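Part-time play leader, Iseseck children's room
By Nasrin Nouri
28 April 2025
Print | E-mail

Prilelen is hiring a part-time play leader for its pretend grocery corner in Iseseck. The job is 14 hours a week, starting in June. You will set out the play food and baskets, run short sorting games, and wash and put away the pieces afterward.
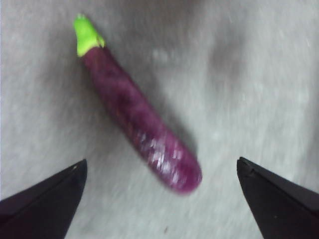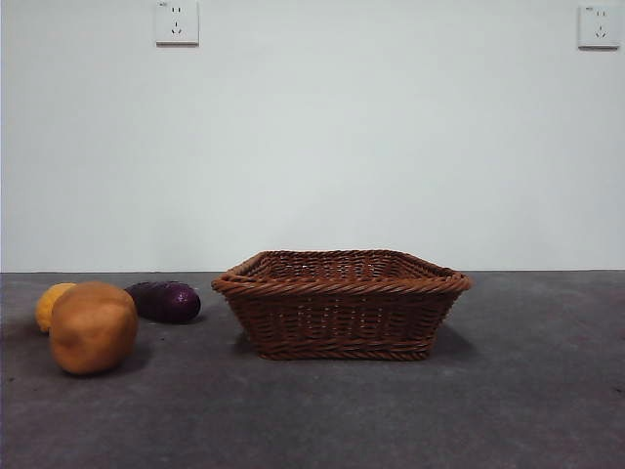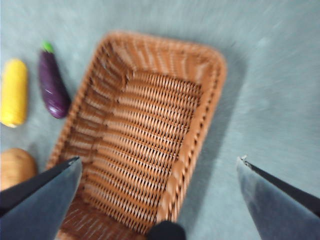
Kordestani wrote in after our last posting to ask whether teaching papers are required. They are not – two years of work with young children is enough.

Groups have up to 56 children a week, ages three and older. You should be able to lift and carry toy bins and sit on the floor. Training is paid.

Send a short letter and two references to the Prilelen office, Wekport building. Please say which afternoons you can work.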